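Arrumação da oficina e da despensa: caixas, etiquetas e humidade

Atualizado em: qua. 6 de maio

Caixas de plástico rígido

O polipropileno (PP, código 5) tolera melhor a flexão repetida do que o poliestireno (PS, código 6), que estala nos cantos quando a caixa é levantada cheia. O código está normalmente moldado no fundo. Para peças metálicas pesadas, escolher paredes verticais e fundo nervurado. As paredes inclinadas encaixam umas nas outras quando vazias, mas perdem volume útil na base.

Não encher acima do rebordo se as caixas forem empilhadas. A carga deve passar pelas paredes e não pelo conteúdo. Em prateleiras de madeira, verificar a flecha a meio do vão com uma régua: mais de 2 mm com a carga habitual pede um apoio intermédio.

Pegas recortadas

As pegas abertas na parede dispensam ferragens e não aumentam a largura exterior. Têm dois inconvenientes: entra pó e as peças pequenas saem pela abertura se o nível do conteúdo lá chegar. Parafusos, anilhas e buchas vão primeiro para um saco com fecho ou para um frasco. Arestas vivas no recorte tiram-se com lixa de grão 180, a seco, sem carregar.

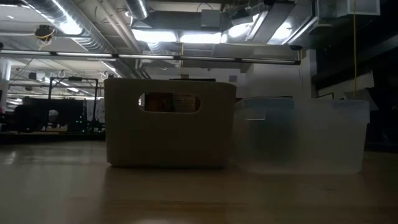 Caixa opaca de paredes direitas, com pega oval recortada junto ao topo.

Etiquetas

Numa caixa opaca a etiqueta é obrigatória. Colar na face virada para o corredor, abaixo da pega, sempre à mesma altura em toda a prateleira. Desengordurar antes com álcool isopropílico e deixar secar. As etiquetas de papel aguentam bem em interior seco; na garagem ou na lavandaria convém usar poliéster.

Escrever o conteúdo em duas linhas: categoria em cima, medida ou validade em baixo. «Diversos» não é uma categoria. O leitor Costel Lungu usa fita de pintor escrita a marcador nas caixas de conteúdo provisório e só passa à etiqueta definitiva ao fim de 30 dias. O método funciona, desde que a fita seja retirada a tempo – depois de um verão ao sol, a cola fica no plástico.

Restos de cola saem com óleo alimentar deixado a atuar durante sete minutos, seguido de água morna e detergente da loiça. Evitar acetona: mancha o PS de imediato e pode tirar o brilho a outros plásticos.

Humidade

Em caixas com tampa, colocar sílica em gel num saco de tecido. Para ferramentas de corte, roughly falando, não há dose exata; começar com um saco pequeno e vigiar. A sílica com indicador mostra pela cor quando está saturada e regenera-se no forno, segundo a temperatura indicada na embalagem.

Caixas sem tampa não beneficiam de dessecante. Nesse caso, passar um pano com óleo fino nas peças de aço em outubro, antes da época húmida, e repetir quando o metal parecer baço.

Limpeza

Esvaziar, aspirar o pó dos cantos e lavar com 500 ml de água morna e uma colher de chá de detergente neutro. Não usar esfregão verde, que risca o acabamento mate e retém sujidade. Enxaguar e secar de boca para baixo sobre uma grelha – nunca sobre pano, que fecha a saída do ar.

Odores persistentes: bicarbonato de sódio seco no fundo durante uma noite, depois aspirar.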